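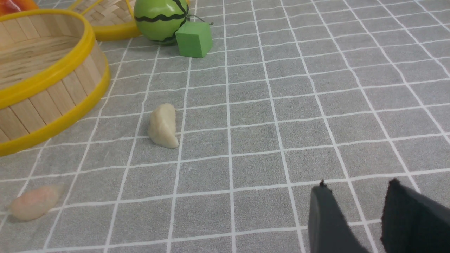

2023-02-21
Hosten test kitchen, bench notebook. Entry by Ott Rätsep.

Purpose of the day's work: to compare the resting behaviour of hot-water dough made with the present Tornovach flour (lot 3936) and with the Valderrama flour proposed as a replacement. The October trial was not conclusive, as the two doughs were rested in different rooms.

Each batch was made with 300 g of flour, weighed on the Dilley balance after the zero had been checked. Water was taken off the boil and poured in a thin stream while the flour was stirred with chopsticks. Both batches were kneaded by hand until smooth, covered, and left side by side on the same shelf. Salt was omitted.

The Tornovach dough came together readily and was slightly tacky at first handling. The Valderrama dough was drier to the touch and tore when stretched early. After resting, the difference was much smaller, although the Valderrama rounds still drew back a little after rolling. Edges sealed without added water in the first case. In the second a damp fingertip was required along one side.

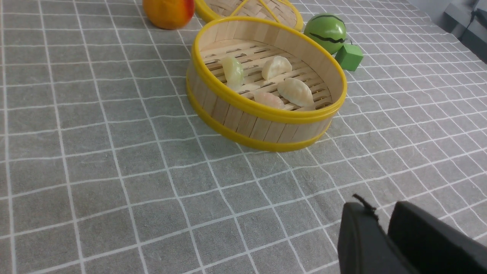 Should the Valderrama dough be given more water to make up for its stiffness? Not at this stage. The water is to be kept the same for both flours until the resting time has been settled, so that only one condition is altered at once.

Scraps from both batches were gathered, wrapped separately and labelled for a second rolling. It was noted that the covers in use do not fit the larger bowls closely — a skin had formed on the Valderrama dough near the rim, and this portion was cut away and discarded before rolling. Closer covers have been requested under stores line 790.
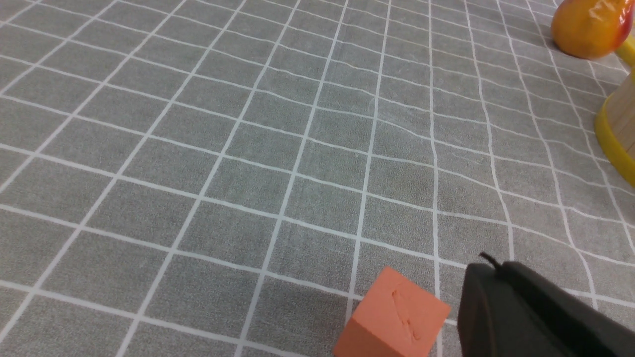 Faizal Pelupessy has asked that the dough temperature be written down at the start and end of each rest, and considers that the tearing may owe more to cooling during mixing than to the flour itself. He would also prefer the bowls to be warmed beforehand.

Both points are accepted for the next run. The probe thermometer is to be checked in iced water first. Remaining Valderrama flour is in the lower cupboard, bag folded and clipped.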